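# Getting a floor ready for tiles or vinyl

I laid my first kitchen floor in Bromton with a borrowed cutter and a great deal of optimism, and I've been hooked ever since! These are the tips I pass on to friends before they start (and the ones I still read through myself).

**Start with the floor you've got**

Sweep, hoover, then sweep again. Run a long straight edge over the whole room in different directions and mark any dips with chalk. Small hollows can be filled, and a good filler is lovely stuff to work with – mix it a bit looser than you think and it almost finds its own level. Leave it overnight.

Screw down squeaky boards now. You'll hear every one of them for years otherwise.

**Find your middle**

Snap a chalk line between the midpoints of opposite walls, then do the other pair. Lay a dry run out from where they cross, all the way to the skirting, spacers included. If you're left with a sliver at one side, shift everything along by half a tile. It takes ten minutes and it's my favourite bit of the job, because suddenly you can see the room!

**Going on the diagonal**

Elin Landeg talked me into this for her hallway and I'm so glad she did. A narrow room looks wider at once. You do need more cuts, so buy a few extra tiles from the same batch and keep the offcuts, as plenty of them will fit the opposite edge.

- Draw your diagonals from the crossing point, and check them with a big set square.
- Lay the whole tiles first and leave the edges till last.
- Cut a cardboard template for anything awkward, like round a pipe.

**Try your colours before you buy**

Pale floors with one warm colour are a joy in a dark kitchen. I saw pinks and creams on café floors all over Bragança one May and came home wanting the lot. Tape coloured paper to the floor and live with it for a week, morning and evening light both.

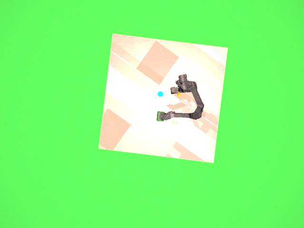 *Salmon pink over cream and white, turned slightly, on plain green.*

**Grout and finishing**

Do a small patch at a time, 6 to 8 tiles, and wipe it with a barely damp sponge. Rinse the sponge far more often than seems sensible. For pale tiles I go one shade darker on the grout, which hides a multitude of muddy boots.

Keep one spare tile and write the name and batch of the grout on the back in pencil. Mine lives behind the boiler, next to the leftover spacers.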